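Skundidura
Grasp planning and hold supervision for soft materials

Overview | Modules | Requirements | Licensing | Release notes | Support

Skundidura is a software package from Misholm for two-finger grippers that handle cloth, felt, foam sheet and other parts that change shape when touched. It takes images from a wrist camera, proposes pinch points, plans the approach and supervises the grip until release. It runs on the cell controller or on a separate industrial PC, and it does not need a CAD model of the part.

Most grasp planners assume a rigid body. They compute a pose from an outline or a point cloud and expect the part to stay that shape while the fingers close. Fabric doesn't. Edges roll under, layers separate, and a pouch that was open at planning time can collapse during approach. Skundidura plans on the local geometry near the fingers and repeats the estimate during the last part of the approach, so the target can move with the material.

Modules

Fold Perception
Segments the material from the background and finds free edges, stacked edges and fold lines. Each detected edge carries a confidence value and an estimate of whether it is a single layer or several. Patterned backgrounds such as stone, wood grain or printed mats are handled by a background model recorded once per station. Re-record it if the work surface or the lighting changes.

Pinch Planner
Ranks candidate pinch points by expected layer count, distance to the nearest edge and finger clearance. The planner can be told to take one layer, all layers, or any. Default is any. Regions can be excluded by drawing a mask in the station view or by passing a polygon through the API. Candidates that would put a finger into a pocket or opening are rejected unless allow_inner is set.

Approach Servo
Closes the loop between the wrist camera and the arm over the final segment of travel. The servo holds the last valid target for up to 3 consecutive dropped images, then stops the arm and returns SERVO_LOST. It does not retry on its own. Retry behavior belongs in the task script.

Hold Monitor
Compares the gathered material at the fingertips with a reference taken just after closing. It reports drift, and reports slip when drift passes the station limit. With grippers that return motor current, the current is logged next to the image result. The two signals are kept separate on purpose: a thick fold compresses over time and the current will drop with no slip at all.

Carrier
The task layer. Carrier scripts are plain text, one step per line, and can call any module above. A typical transfer script has fewer than a dozen lines. Scripts can be stepped by hand, run against a recording, or run live. A recording contains images, joint states, module outputs and the script itself, so a failed run can be replayed offline with different parameters.

Station setup

1. Install the runtime and the arm driver. Confirm that the arm reports joint states in the station view before going further.
2. Run the hand-eye calibration. The routine moves the arm through 14 poses. Keep the target plate fixed and fully visible in each one. Residual error is shown per pose; repeat the routine if any pose is marked red.
3. Enter the finger length and maximum opening. These values are used for clearance checks and have no safe defaults.
4. Record the background model with the work surface clear.
5. Load a material profile or create one. A profile holds the color range, the nominal thickness and the drift limit.

Material profiles can be shared between stations that use the same camera and finger type. Profiles made with a different finger pad should be checked again, particularly the drift limit.

Requirements

Operating system: 64-bit Linux, real-time kernel recommended for servo use
Memory: 12 GB minimum for live operation
Camera: color, global shutter preferred, fixed focus
Gripper: parallel or angular, two fingers, position feedback required, current feedback optional
Arm interface: joint position streaming
Network: wired connection between controller and PC. Wireless links are not supported for servo use.

Depth cameras are accepted but not required. When depth is present it is used by the Pinch Planner only. Fold Perception works from the color image — thin felt edges are often below the depth noise at wrist distance.

Known limits

Transparent film and open mesh are not supported. Glossy coated fabric works under diffuse light and fails under a single hard lamp. Two pieces in nearly the same hue, one lying inside the other, may be merged into one region; set split_mode to edge in the material profile and allow for a slower cycle. Shaded interiors shift in color and may need a wider range than the outer surface. The range editor accepts two bands per profile for this case.

The layer count is an estimate. Do not use it as the only check where a missed layer would cause a bad part downstream.

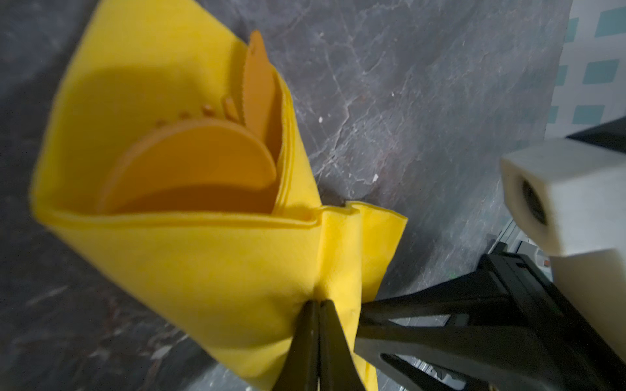 Misholm, October

Application note: folded felt pouch with inner parts

Yellow felt, folded into an open pouch, with orange felt pieces inside: one with a rounded edge, one a narrow upright strip. The fingers are closed on the yellow cloth and the material is gathered into vertical creases at the pinch. Three settings matter for this type of part.

Color range. The inside of the pouch reads as a deeper orange-amber than the outside, close to the color of the inner pieces. A single wide band will join pouch and contents into one region. Use two bands, one for the lit outer felt and one for the shaded interior, and set split_mode to edge.

Inner pieces. Leave allow_inner off. With it on, the planner may rank the upright edge of a strip above the pouch wall, as it looks like a clean free edge. If the contents are to be picked later, do this in a separate Carrier step with its own profile.

Reference crop. Place the Hold Monitor crop over the creases directly above the fingertips. Creases give the drift estimate something to track. Flat felt has a matte, uniform surface and gives a weak match. Loose flaps beside the pinch should be left out of the crop; they swing during travel and raise false drift warnings.

The demonstration set for this note holds 393 recordings and ships with the Skimodwood sample library, together with the material profile and the Carrier script. All recordings can be replayed without hardware. Open the library from the station view, choose Felt, then Pouch, and select Replay.

Licensing

Licenses are issued per arm. A license covers all modules and the Carrier editor. Offline replay does not use a license and can be installed on any number of machines. Sample libraries are included. Updates are included during the support period; after that the installed version continues to run.

A trial license is available on request and enables all modules, with live servo speed limited. To request one, send the arm model, gripper model and camera model through the support form. Drivers for arms not on the compatibility list are quoted separately.

Downloads

Runtime installer
Carrier script reference
Calibration target, printable
Skimodwood sample library
Compatibility list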